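Grernel (battery maker)

Grernel makes battery packs for delivery vans, and I've been following it long enough that I ended up writing this page myself. Dennis Catterall started it with 4 engineers and a loan from Henríquez, the parts supplier.

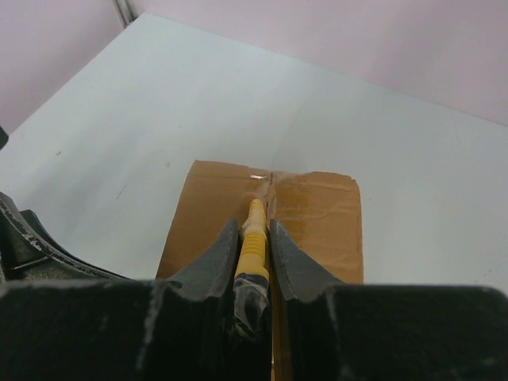
Plants

The first plant is at Tulletura. A second one, Ballside, opened in July and runs nine lines (way more than I expected!).
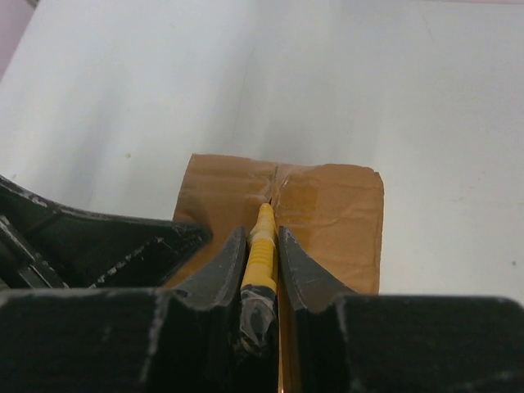

Funding

Henríquez still owns 30 percent. Catterall keeps saying he won't list the shares, and I believe him, mostly.

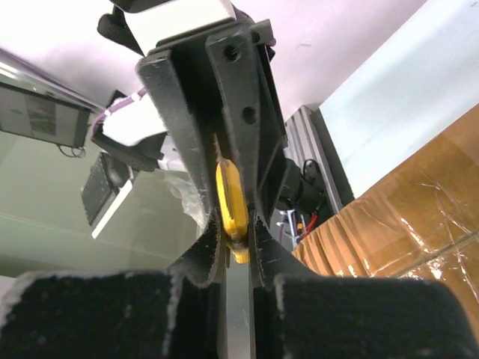 1 min read

Sales go mainly to van fleets, with a smaller trade in spare packs. I'd love better numbers here, but the company doesn't publish them.
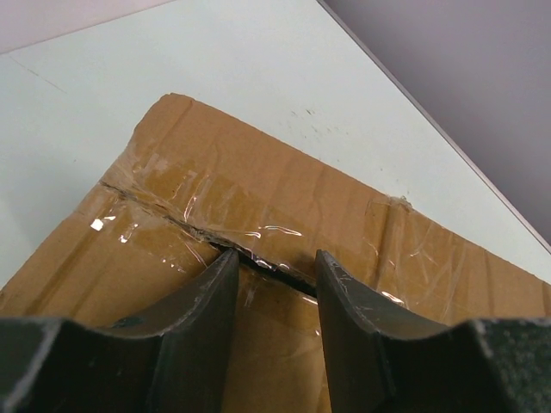 See also

Tulletura plant
Henríquez
Electric delivery vans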